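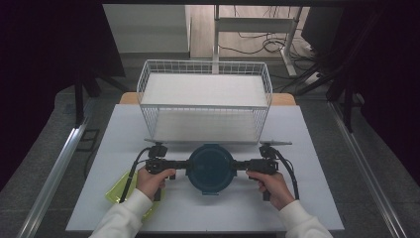 Cómo ordenar los cajones y las cestas de la casa sin comprar cosas de más

Publicado el 12/05/2019 en Tuven, apartado Casa

Vivo en un piso pequeño desde hace 3 años y he probado muchos sistemas para guardar las cosas. El método que explico en esta página es el que uso todavía. Se necesita una tarde libre, una cinta métrica, papel, lápiz y tres bolsas grandes. El español no es mi primera lengua, por eso intento escribir los pasos de manera muy clara.

Antes de empezar

Elija un solo mueble. Puede ser la cómoda del pasillo, el armario del baño o los cajones de la cocina. Si abre todos los muebles el mismo día, por la noche tendrá el suelo lleno y ninguna gana de continuar. Yo hice este error en febrero con el armario de la entrada y dormí dos noches con los abrigos encima del sofá.

Paso 1. Vaciar

Saque todo el contenido y póngalo sobre una mesa o sobre una sábana en el suelo. Limpie el interior del cajón con un paño húmedo y una gota de jabón neutro. Deje el cajón abierto hasta que esté bien seco, sobre todo si es de madera.

Paso 2. Separar

Prepare las tres bolsas. En la primera van las cosas rotas o caducadas. En la segunda, las que están en buen estado pero usted no utiliza. En la tercera, las que pertenecen a otra habitación. Lo que queda en la mesa es lo que vuelve al mueble.

Para los cables y los cargadores, haga la prueba de conectarlos. Si no sabe a qué aparato corresponde un cable, métalo en un sobre con la fecha escrita y revíselo dentro de unos meses.

Paso 3. Medir

Mida el ancho, el fondo y la altura por dentro, no por fuera. Anote las medidas en este orden, siempre el mismo. En los cajones, reste un centímetro a la altura para que las cajas no rocen al cerrar. Si el mueble tiene bisagras interiores, mida con la puerta abierta y también el espacio que ocupa la bisagra.

Paso 4. Elegir los recipientes

Primero busque en casa. Las cajas de zapatos, los tarros de vidrio y las bandejas de fruta sirven muy bien para probar la distribución durante una semana. Después, si la distribución le gusta, puede comprar algo más resistente.

Las cestas de alambre dejan pasar el aire y van bien para toallas, patatas o cebollas. Para objetos pequeños no las recomiendo, a menos que ponga un cartón en el fondo. Las cajas cerradas protegen del polvo, pero hay que poner etiqueta. Los separadores regulables de Atley me han durado mucho en la cocina; los de Cruzado son más baratos y un poco más bajos, así que conviene comprobar la altura de los cubiertos.

Paso 5. Colocar

Lo que se usa cada día debe estar delante y a la altura de las manos. Lo pesado, abajo. Lo que se usa una vez al año puede ir arriba o al fondo. Deje siempre un poco de espacio vacío en cada recipiente.

Paso 6. Etiquetar

Escriba palabras sencillas: «pilas», «costura», «velas». Evite «varios», porque allí terminará todo. La cinta de papel se quita sin dejar marca y permite cambiar de idea.

Mantenimiento

Una vez por mes, abra el mueble y devuelva a su sitio lo que se ha movido. Son cinco minutos. Si un recipiente está siempre demasiado lleno, repita el paso 2 solamente con ese recipiente.

Otras páginas de este apartado
Cómo doblar sábanas ajustables
Quitar el olor a humedad de un armario
Etiquetas de papel para tarros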